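From: Prapai Tanasarn
Subject: Re: [slipcovers] washing cotton before cutting

Fenna De Haan wrote:
> I bought 3 meters of the Arel floral. Must I
> wash it before I cut? The shop told me no.

Dear Fenna,

Please wash it first. I did not do this with my Jolero cotton, and after the first wash the cover was too short for the seat. 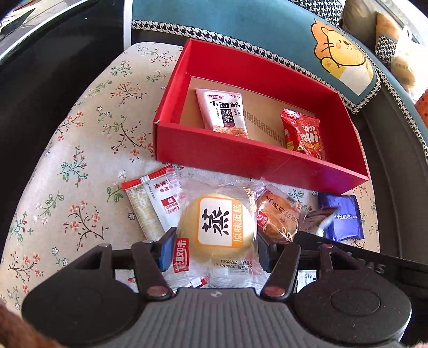

Use warm water and little soap, and sew a zigzag on the raw ends so they do not fray. My piece was 295 cm long when I bought it, so I had nothing left for a repair. Iron it while it is still a bit damp.

For the piping I can recommend the Bozsik cord, but wash this also. 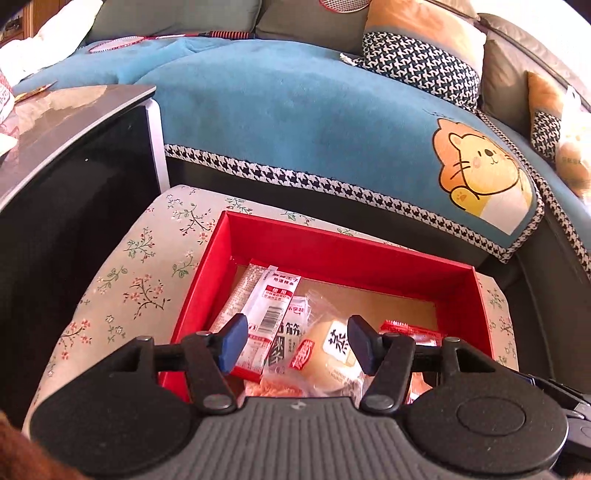
Red box on the flowered cover

If you need the pattern for the corners, I can send it in August.

Kind regards,
Prapai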